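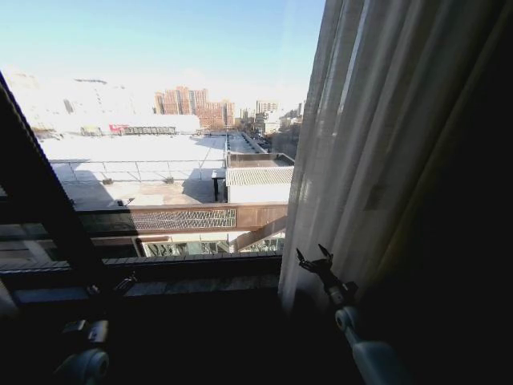 *Fig. 1. The study window with the sheer curtain partly drawn.*

## Curtains and daylight in a rented room

Student project report, Building Physics Lab
Group: Wakana Fukuda, Mirsad Hodžić, Feven Alemayehu
Supervisor: Joris Dewulf
2023-05-22

### 1. What we wanted to find out

Most student apartments come with a sheer curtain already on the window. People leave it closed for privacy and then turn on the ceiling light. We wanted to know how much daylight a sheer curtain takes away at desk height, and whether leaving it partly open gives most of that light back.

### 2. The room

We used one room on an upper floor of the Borkov building. It has a large window with a dark frame and a wide sill. The view goes out over the city to a group of reddish-brown and tan high-rises, and from the sill up there is a lot of open sky. That matters for the results, as a room facing a close wall would start with far less light.

The ceiling light stayed off for the whole project. With it off, the side of the room behind the curtain gets very dark even on a clear day.

### 3. The curtain

The fabric is off-white and thin enough to see shapes through. We first planned to buy a plain sheer from Goketti as a second sample, but it came too late, so all numbers are for the curtain that was already there.

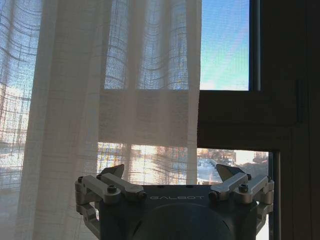
The weave is not even. Thicker threads run both ways and make a loose grid, and the folds put several layers of cloth on top of each other in some spots. Mirsad moved the light meter a hand's width to the side and got a different reading, so we agreed on one fixed point on the desk and marked it with tape.

### 4. Method

We took 40 readings in three curtain positions: open, half drawn and closed. All were taken around midday under a clear sky. Feven moved the curtain, Wakana read the meter and Mirsad wrote the values down. We threw out one set from October because the meter battery was low — it was replaced before the winter readings.

### 5. Results

| Curtain | Mean at desk (lux) |
|---|---|
| Open | 1517 |
| Half drawn | 1180 |
| Closed | 809 |

The closed curtain cut the light at the desk by a little under half. Half drawn fell close to the middle of the two.

### 6. Problems

The desk point is left of the window center, so which side the curtain is drawn from makes a difference. We only drew it from the right. We also have no overcast days, and Nataša Hoxha from the parallel group pointed out that those are the days when people need the light most. Her group has 11 cloudy readings from the Brokano room and we would like to compare them with ours before the final version.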